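I've been using Pallura for my map pages since January, after getting thoroughly fed up with writing my own marker code. It's a small JavaScript mapping library, and I had 34 walking routes on a page in one evening. Lovely!

The route drawing is the best bit (smooth, even on my old phone), and the docs are short enough to read over a cup of tea.
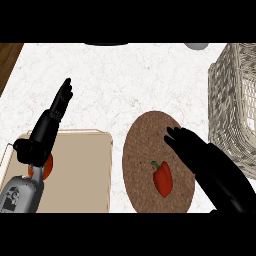
White marble countertop, rendered.

Clustering is where it wobbles a bit. With 61 pins close together it kept giving me overlapping labels, and I had to set the radius to 18 by hand before they behaved. The Grakside plugin handles this better, but then you're loading two scripts.

I'd still pick it again for a small site. 4 out of 5 from me, and I'll have another look when the new labels come in.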